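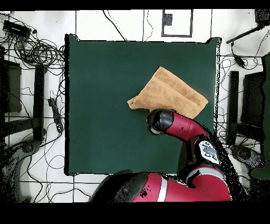

The aim of the project was to write the software that picks a grasp point on a folded towel from one head camera view and sends the arm there without disturbing the folds. We called the package Flikeck. The arm driver and the inverse kinematics were already in the lab's Brolia workspace, so our work was the perception node, the planner settings and the logging tool. All trials were run on the dark green mat on the tiled floor, with a tan towel, and the gripper was sent to a hover point next to the lower edge of the towel before any approach was planned.

Segmentation

The first version of the perception node used a color threshold only. A light brown towel against dark green separates well, and on the mat itself the threshold gave a clean mask most of the time. The trouble came from outside the mat. White tiles under warm light fell inside the same range, and the mask sometimes ran off across the floor. We fixed this by finding the mat first, fitting a polygon to its outline and throwing away everything outside it. A plain four-corner fit was not good enough because the edges of the mat are uneven and one corner curls up, so the polygon is allowed up to 12 points.

The arm covers part of the towel when it is at the hover point. The node therefore keeps the last mask taken before the arm moved in, and the live mask is only used to check that the towel has not shifted.

Choosing the grasp point

The mask goes to a second step that looks for the longest straight edge and places the grasp point at its middle. Corners were tried first and dropped. With a crumpled corner the depth values change too much over a few pixels, and the gripper angle that came out was different on every run. Edge grasps were more repeatable. Marjatta Nieminen, who supervised the project, suggested adding a penalty for edges that face away from the base, and this removed most of the plans that had the elbow swinging wide over the mat.

Removing the arm from the depth data

The planner treats any depth point that is not floor or towel as an obstacle. This meant the arm kept finding itself. We render the arm model from the joint angles and delete the points that fall inside it, with a margin of two centimeters. With a smaller margin a band of stray points was left along the edge of the arm, and the planner refused to start. With a larger margin we lost part of the towel edge. The margin is a fixed value in the config file -- it should really depend on joint speed, but we ran out of time.

Planning

Motions are planned in two parts, a free motion to the hover point and a straight line down to the towel. The planner is allowed five seconds for the first part. If it fails, the Sheehan script asks for the next best edge and tries again, and after three failures it stops and writes the case to disk.

Results

We logged 257 trials with the final version. The node returned a usable grasp point in all but 79 of them. Most of the failures came from masks with two edges of nearly equal length, where the choice flipped between frames and the stability check timed out. The rest were depth dropouts. We have not yet scored the grasps themselves, so these numbers say nothing about how well the towel was lifted.

The mask labels used for tuning, 761 in total, were drawn by hand in Dreltow and are stored next to the trial logs. Trials from January used the old threshold and should not be mixed with the later ones.

Left to do

The edge choice needs some memory, so that a new edge has to be clearly longer before it replaces the old one. The mat polygon is computed once at startup and should be computed again before each trial. The replay tool still opens logs slowly -- it reads the whole file before showing the first frame -- and the fix is on a branch that has not been merged.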